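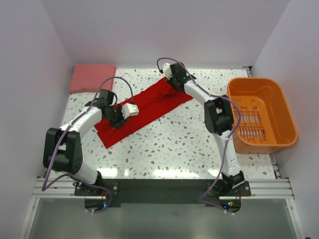

The arms on a red cloth, with a folded one in the far corner

Our laundry is getting folding arms – how do I talk to my crew about it?

Posted by puvard_lead

Hi all, long time reader here. I run the folding room at a linen service in Brernton and we're getting two-armed folding stations like the one in my picture. We send out 1,000 pieces on a good day, nearly all of it folded by hand, and my folks are worried about their hours. Management says no layoffs, but I'd love to hear from anyone who has lived through it. What changed for your people?

timatano_textiles

Oh, I remember that feeling! We went through it last March, and the thing I wish we'd done sooner was let the folders help set the stations up. They know which cloths fight back and which ones lie nicely, and our installer learned more from them in one morning than from all our spec sheets. The first week our station managed 210 pieces a shift and everybody felt pretty smug – by summer it was at 838. Two of my folders now look after the stations and do the sorting and stain checks, which is easier on the shoulders (mine too, I'm no youngster). Do get the no-layoffs promise in writing, though, and ask about pay for the new duties before anyone starts doing them. We left that too late and there were some hard feelings.

foldedcorners

Depends on the cloth. Napkins fine, fitted sheets forget it.

Anozie

Put the station where people can see it from their own tables. Ours was behind a partition for a month and the rumors were much worse than the machine. Also keep somebody close by on Mondays, when the big loads come in.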